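Drolance Riverside Museum: progress report to the Guerreiro Fund, October

The cataloguing is going well, in the sense that we now know how much of it there is. Keith Ellwood has entered 706 items, of which 145 had been entered before under other names. We have merged them, with some loss of temper.

The Gaven bequest is listed and has shelf space. The roof above the shelf space is less settled — Cukex have quoted twice, and the second quote was higher. 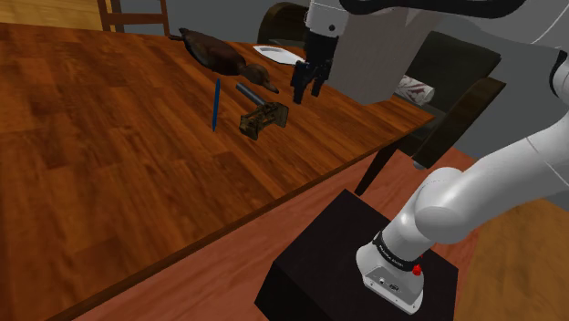 Brown duck decoy on a wooden table, computer rendering.

School visits stand at 19 against a target of 12. Wayne Heywood would like it noted that he set the target.

We have underspent on printing and overspent on boxes, and ask to move £2,000 from one line to the other. The new opening hours start next month, once the sign has been spelt correctly.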